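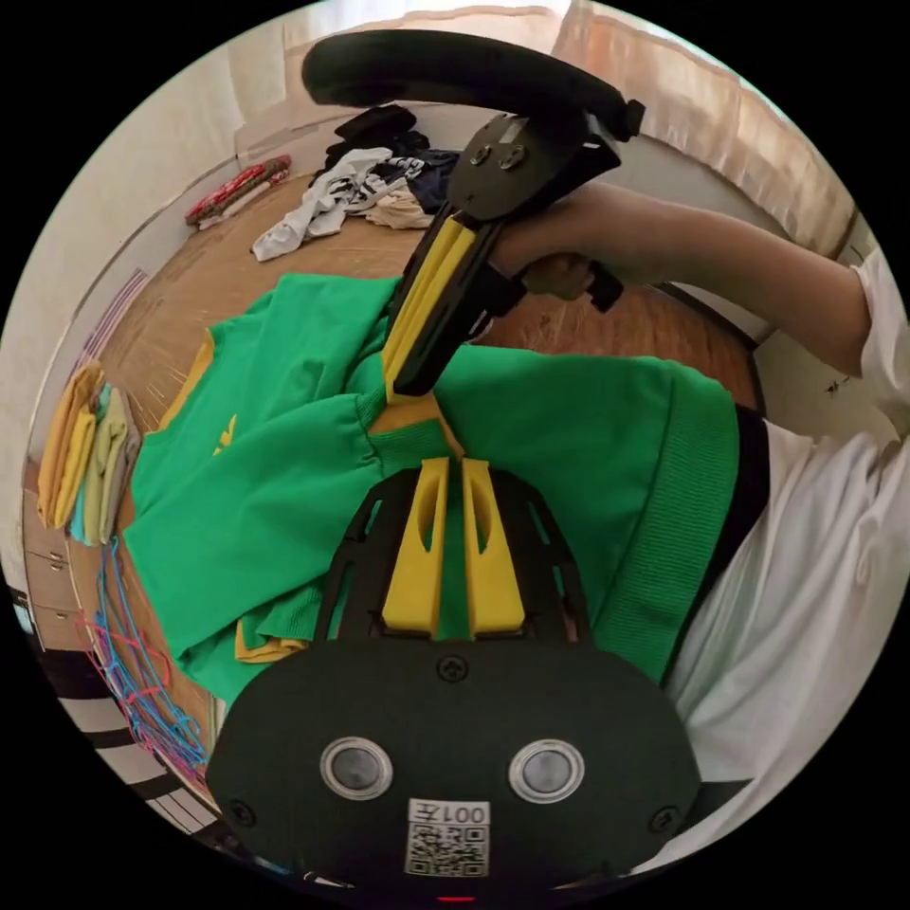

Market cap figure wrong for Skevmont after share split
Ticket status: Closed (see last note)
Filed under: Data queries > Share prices and company value
Opened: 23 June 2021

Lucienne Aubert wrote:
The rankings page has Skevmont above Grullar by market value this morning. I don't believe it. Skevmont shares closed at 48 and Grullar at 64, neither moved much, and last night Grullar was comfortably the bigger of the two. A company doesn't double overnight without someone in the office mentioning it. Can somebody look before the lunchtime note goes out with this in it?

Venkatesh Rajan (data support) wrote:
Thanks Lucienne. I've checked the closing prices for both companies against the exchange file and they match. The page multiplies price by shares in issue, so the sum is working as it should. Could you clear your browser cache and reload?

Lucienne Aubert wrote:
Cleared and reloaded. Same figure. I wasn't expecting anything else, as Diarmuid sees it on his machine too, and so does the terminal in the meeting room. You say the sum is working. What share count is it using?

Venkatesh Rajan wrote:
It's using the count supplied by Bestthorpe, which was updated overnight. Skevmont had a 2 for 1 split, so the number of shares has doubled. That would explain the rise in value.

Diarmuid Mac Carthaigh wrote:
It would not. In a split the share count doubles and the price halves, and the company is worth what it was worth the day before. Has the price been halved? 48 looks like the old price to me.

Venkatesh Rajan wrote:
I'll ask Bestthorpe.

Venkatesh Rajan wrote:
Reply from Bestthorpe, pasted: "The split has been applied in line with the company's notice. We see no error on our side." On that basis I'd suggest we mark this as resolved.

Lucienne Aubert wrote:
Please don't. They would say that. Has anyone read the company's notice?

Perrine Tanguy wrote:
I have it open. The split was approved at the meeting but the new shares don't start trading until after tomorrow's close. So the price is right, the share count is early, and the page has put the two together. Bestthorpe seem to have used the approval date as the effective date.

Also, we had the same thing in January with Charvát. The ticket was closed as "one-off, supplier side". I said at the time I doubted it was a one-off.

Venkatesh Rajan wrote:
Understood. I've put the old share count back by hand for Skevmont and rerun the page. Grullar is back on top. Please confirm.

Lucienne Aubert wrote:
Confirmed on the rankings page. The company page still shows the wrong value, and so does the chart, which now has a cliff in it.

Venkatesh Rajan wrote:
Those two read from a different table. Corrected both. The chart may take up to 50 minutes to redraw.

Diarmuid Mac Carthaigh wrote:
It took longer than that, but it has redrawn. What happens tomorrow night when the split is real? If the old count has been typed in by hand, won't it stay there and make Skevmont look half its size?

Venkatesh Rajan wrote:
Good point. I've set the manual entry to expire after tomorrow's close.

Perrine Tanguy wrote:
Has that expiry setting been tried on anything before?

Venkatesh Rajan wrote:
Not on a split, no.

Capucine Caron (support lead) wrote:
I've read the whole thread. Three actions. Venkatesh will check the Skevmont figure by eye before the markets open after the split. I've asked Bestthorpe in writing which date they use and whether Charvát was the same fault. Until they answer, any change in share count above a set size will be held for a person to approve. Closing this one and opening a new ticket for the supplier question.

Lucienne Aubert wrote:
Fine by me, but I'll be looking at the page myself as well.

Related tickets
Charvát: company value doubled on rankings page
Dividend shown twice on Grullar company page
Closing prices missing after bank holiday
How we work out market value (help page)

We use cookies to keep you signed in and to remember your ticket filters. Accept all | Manage settings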